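Packaging and Everyday Materials
Week 3 notes: paper, board and the box
Tue 8 September

Hi all, these are my notes from the lecture, tidied up a bit. I talk faster than I write, so if something is missing, ask me at the start of next class.

Where we left off
We'd finished with glass and I'd just started ranting about labels. Skip that part, it won't be on anything.

Paper before boxes
Paper was made from rags for a very long time, and wood pulp only took over in the 1800s. My favorite item in the course box is a ledger from the Trullthorpe mill, dated 1839 – all rag, still bendy, still white. The newspapers I keep next to it are far younger and they crumble if you breathe on them! That's the acid in cheap pulp at work.

Why flutes matter
Corrugated board is a wavy sheet glued between flat ones. The waves are the flutes, and each one works like a little arch. Stand the board with its flutes running up and down and it'll carry a surprising load. Turn it sideways and it folds up on you. We'll test this in the lab with the Oshima samples (bring a ruler, please, I'm always short of rulers).

Flat blanks
A box starts life as a flat sheet, cut and creased in one go. The creases crush the flutes along a line so the board knows where to bend. When you sketch your own blank, draw the main panel first and hang the flaps off it afterward.

Cardboard close up, then a box opened out flat:
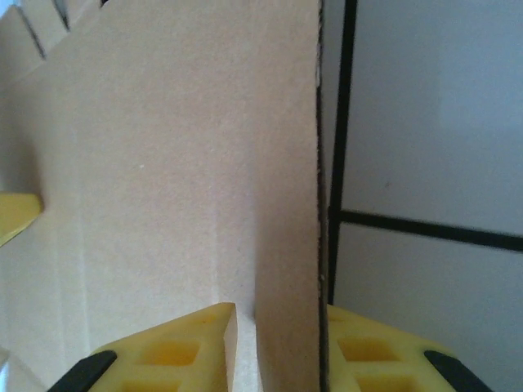
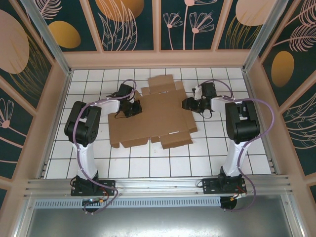
Reading for next time
Chapter 3 of the Skukanel reader, and page 54 if you want the long version on glue. The Turkska case study is optional, but I love it – a small firm that had to redesign 3000 cartons in the run-up to December after the first lot sagged in damp storage.

Homework
Find a box at home, open it along the glued seam and trace it onto big paper. Mark the flute direction with an arrow. Cereal boxes don't count, they haven't got any flutes!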